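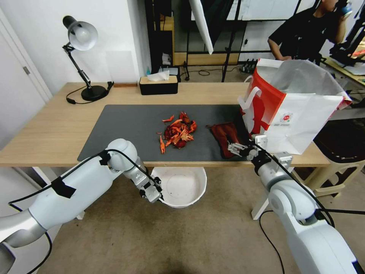 Shells on the mat, basin on the floor.

Stories > Short Fiction > Work
Newest Archive Submit
Filed under: fiction, jobs, machines

Bernadette clocked in at six and the arms were already on. Menier had them trained on the lunch leftovers now. Crawfish. Shells off the table, into the basin. Then the cloth.

"They get my cloth too?" she said.

Arnulfo shrugged. Eleven years they'd cleared tables together at the Prelley hall - 600 seats on a good Friday, shells up to your wrists. Now he had a stool and a tablet. Press green if it's good. Press red if its not.

"How many today?"

"106. They want 771 by the end of April."

Left arm, right arm. Slow. God, so slow. Her hands kept twitching in her lap. She could of had that table done and the coffee on.

"You get the claws first," she told it. "They roll."

Arnulfo looked at her. Then he typed it in, word for word, in the little box marked notes.

"Don't," she said.

"It's what they pay us for."

She thought about that. Same money, no wet sleeves. Her back hadn't hurt since Tuesday. Two girls from the night crew hadn't been called back - she thought about that too.

"Take it out, Arnulfo."

His thumb stayed over the screen. Over at the table the motors hummed, and she got up to look for her apron.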